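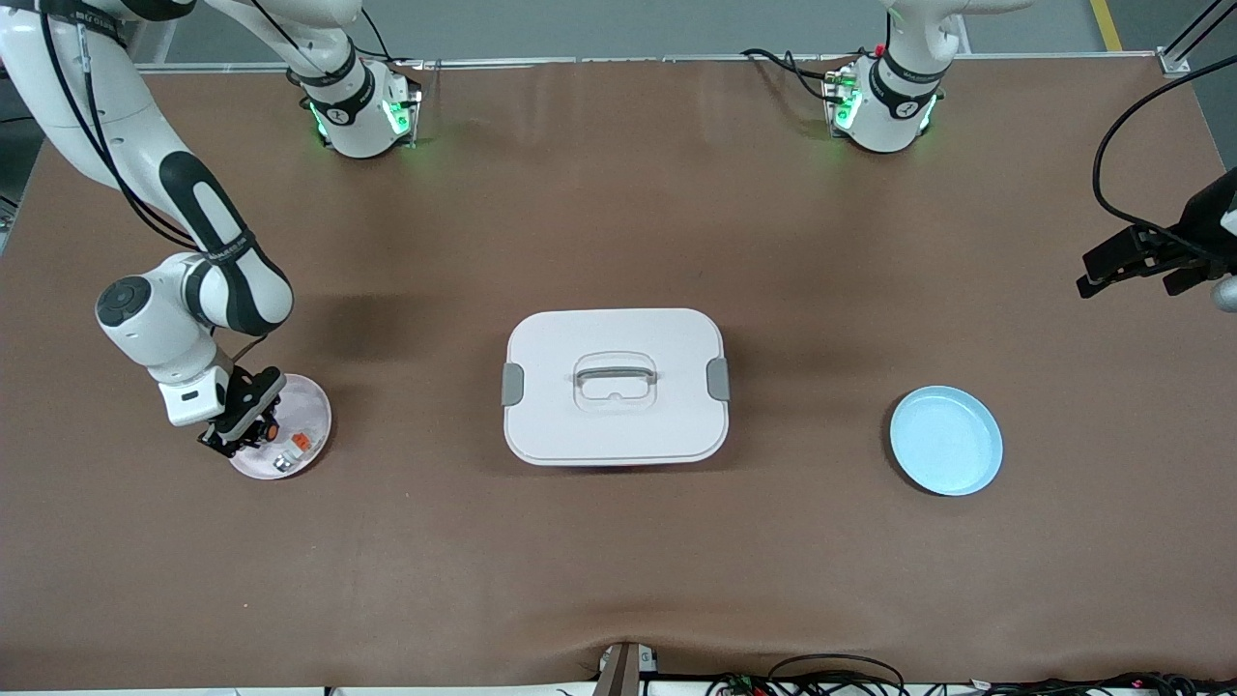
Right gripper at the pink plate, lidded box in the middle.

Tatgate two-arm bench kit, anyone else got one?

nadine_d
Had the kit from Tatgate since March. Setup took me 4 hours, most of it cabling. Both arms come up with green lights on the base and the calibration routine is clear enough. I'm testing it on small parts, plates and a latched storage box. Small things on a plate are fine. I'm less happy with the latches. Anyone got those working well?

pundulari
What force setting are you on? The default is too low for latches. I put mine up to 90 in the gripper menu and it stopped slipping.

nadine_d
Default. Will try 90.

mramadan
I'd be careful with that. I ran mine high for a fortnight and the finger pads wore through. A new set is 380 from Tatgate and they don't sell singles. For that money I'd rather open the lid by hand and let the arms do the rest.

pundulari
Mine have done 1000 cycles at that setting with no wear I can see. Were yours the older pads?

mramadan
Could be, I bought second-hand. Still think the price is a cheek.

atanasov
Agree on the price. I don't agree on opening the lid by hand, as that's half of what you buy two arms for. Hold the box with one and work the latch with the other. Go in slowly from the side.

nadine_d
Tried 90 with the slow approach. Left latch opens most times, right one still slips. Magdy, do you know if the Naltov pads fit this gripper?

mramadan
The screw holes match but they're thicker, so you'd have to calibrate again.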